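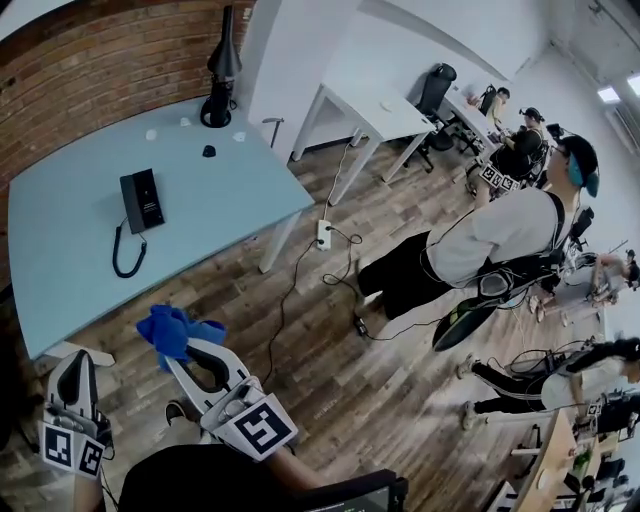 A desk telephone on a light blue table, against red brick.

The Muratura building opened in 1924 as the telephone exchange for the town of Clalon, and for decades every local call passed through its upper floor. The exchange closed long ago. Its records did not leave with the staff, and 58 ledgers remain on the premises - most of them legible.

Botond Magyar, the archivist, has now indexed four of them. The entries give the caller's line, the hour and the charge. December was reliably the busiest month.
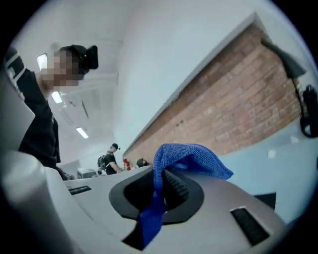

Access to the Ledgers

Readers may consult two volumes per visit, by written request to the archive.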